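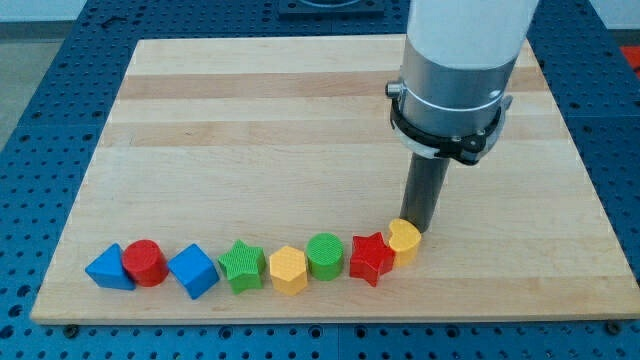 **Building the Satti pusher – handout 4: table, tool and first moves**

These notes are for the evening group at the Flindbridge shared workshop. You should have handouts 1 to 3 with you, because I do not repeat the wiring or the safety rules. We begin on Wednesday with the mechanical side and come to the program after the tea break.

## 1. What must be ready

Before the arm is switched on, please check these points:

- the arm is bolted down and the base does not rock when you push it by hand
- the emergency stop is within reach of the person who watches, and the person at the keyboard is a different one
- no cable hangs lower than the second joint
- the Brisura control program is open and shows the speed limit of 20 per cent

The speed limit stays at this value for the whole session. Two people asked me if they may raise it at home. At home you decide yourself, but I still recommend to wait until handout 6.

## 2. The board

We push things on a wooden board and do not use the bare table. The table has holes, and a small block can catch its edge on a hole and turn over. A glued board with a smooth, matt surface is good enough. Do not varnish it with anything glossy. I did this on my first board, and the blocks slid further than the tool had pushed them, so my distances were useless for a month.

The board must be flat. Put a steel ruler across it in both directions and look for light under the ruler. If it is bent by the damp (mine was, in February), turn it over, put weight on it and leave it until the next session.

Bolts in the table near the board are allowed, but their position must be written into the program as places where the tool may not go.

## 3. The tool

The tool is a straight rod, pointing down from the last joint. We have no gripper in this part of the course. A rod can only push, and this makes the mathematics much easier: one contact point, one direction.

Fit the clamp ring by hand first, then tighten it with the key. The rod must not turn when you twist it with two fingers. Afterwards measure the length from the flange to the tip, and write this length in Brisura under "tool offset". If you forget it, the program believes that the arm ends at the flange and will drive the rod into the wood. The Plunach kit has a spare rod in the bag with the small screws.

## 4. Finding the height

1. Move the arm to a free area of the board, well away from the blocks.
2. Lower the tip in small steps until a sheet of paper under it is just held.
3. Raise it by one step and save this height as "travel low".
4. Repeat in all four corners.

If the four heights differ, the board or the arm is not level. Correct it with thin card under the board – not in the program. A correction in the program works until somebody moves the board, and then it is wrong in a way which is difficult to find.

## 5. The blocks

We use coloured wooden blocks: cylinders, stars, a cube, a triangle, a hexagon and a heart. Each shape behaves differently when it is pushed.

- **Cylinder.** Easy to model, but it rolls around the rod if the push is not through the centre.
- **Cube.** Push on the middle of a face. On an edge it will turn.
- **Star.** The rod can rest between two points, and there it is quite stable.
- **Heart.** The notch at the top is a good place for the rod. The round sides are bad places.

Start with one block alone. When blocks touch each other in a row, a push at one end travels to the neighbours, and you cannot say any more which block has moved because of the rod. We come back to rows in section 7 of the next handout.

## 6. Exercise

Choose one block. Push it forward at low travel height, stop, lift the tool, go back and do it again from the same start. Make 30 pushes. After each one, write down where the block stands and how far it has turned. Keep the bad pushes also, with a short remark.

Bring the paper to the next session. A table in pencil is fine.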